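Chapter 7
Punishment and the Courtroom on Film

Courtroom films are older than sound. Early directors liked the trial because it came with a built-in shape: a charge, two sides, a decision. Films about sentencing came later, and they ask more of the viewer, who usually knows from the first reel that the accused is guilty. This chapter looks at how such films handle the time between verdict and punishment.

Our main text is Pikden, directed by Hamidreza Akbari. A clerk named Lovari is convicted of setting fire to a grain store and waits 200 days for his sentence to be reviewed. Most of the film takes place in ordinary rooms - kitchens, offices, a bus station, the canteen where his sister eats lunch with the lawyer, Singhal. The prison itself is on screen for only a few minutes.
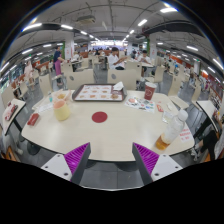

Figure 7.1 A tray with a paper liner on a food-court table.

Akbari's shooting script ran to 1,854 numbered shots, and 1,674 of them remain in the release version. The missing shots nearly all belonged to a second trial, which he dropped in April after a test screening. Students who read the script first often find the finished film slow. It is worth asking what the second trial would have explained, and whether the viewer needs it.

The sister's scenes carry much of the argument. She never says whether she thinks the sentence is fair.
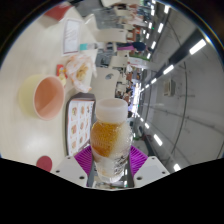
She talks about rent, the bus and her brother's coat, and Singhal answers with dates and forms. Watch who speaks last in each of these scenes - the pattern changes after the hearing.

Before you read on, write a paragraph on a film you know in which someone waits for a decision. Keep it. You will need it for Section 7.3.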